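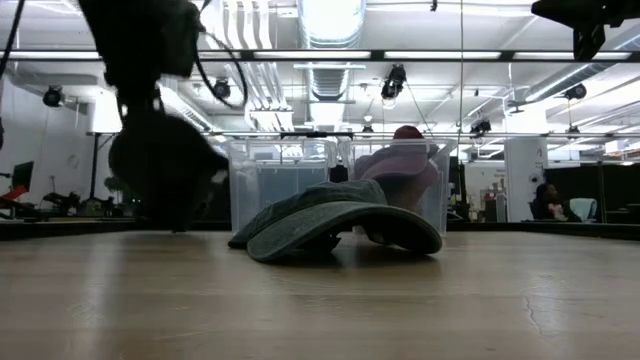

How should you store cotton caps so they keep their shape?

Put them crown up in an open bin, just a few to a bin, with nothing heavy on top.

Clubhouse > Gear > Interviews

4 min read

Fatemeh Jalali gave me that answer before I had my notebook out, and she was only getting started. She looks after the caps for the Cerneck summer baseball camp, all 685 of them, and she can talk about a curved brim the way other people talk about their grandchildren. I loved every minute of it.

She took over the caps in March, when they were in trash bags under the stairs. "I pulled one out and the brim had a fold right down the middle," she said. "Poor thing! I steamed it for 12 minutes and it came back pretty well, but you could still see the line."

Her first rule is that every cap gets laid out on a table before it goes anywhere. Crowns get pushed out from the inside with a fist, sweatbands get turned down and checked, and anything with a loose button on top goes into a mending pile. Then the colors get split up. Cerneck hands out maroon and green, and after a few summers in the sun both have gone soft and chalky, a look Jalali adores.

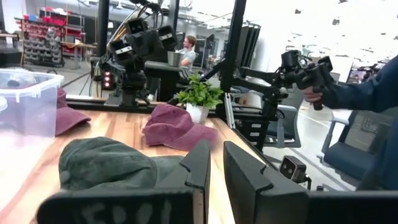

"A new cap is stiff as a cereal box," she said. "Kids always dig for the faded ones. They fit better, and they look like somebody has played in them." She won't use bleach or a dishwasher. Cool water, a little hand soap and an old toothbrush for the sweatband, then a night on an upturned bowl to dry.

I asked about the bins, expecting a short answer. It was not short. She went through cardboard (it sags), canvas totes (you forget what's inside) and a wire rack that left dents in the crowns before she settled on plastic you can see through. One color per bin, lids off until the caps are completely dry.

Her friend Chih-ming Chien, who ran the gear room at Millico for years, taught her to stop short of the top. "Chih-ming used to handle up to 1,000 caps a season, and he never stacked them tight," Jalali said. "If one hangs over the edge a bit, fine. If you have to push, get another bin."

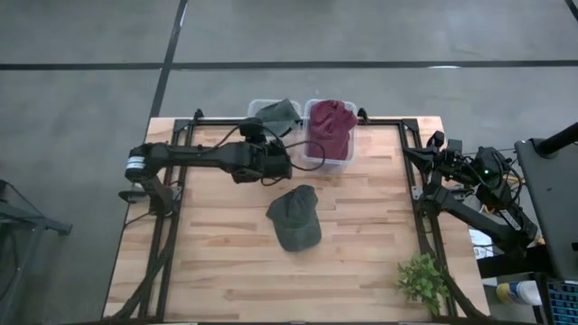

Maroon in one bin, gray-green in the other, and one more cap to go.

And the caps that are past saving? She keeps those too. The brims get cut off for a craft table, and the buttons go in a jam jar. "I have so many buttons," she said, laughing. "Please tell people I have buttons."

Filed under: Caps & Hats, Storage, People We Like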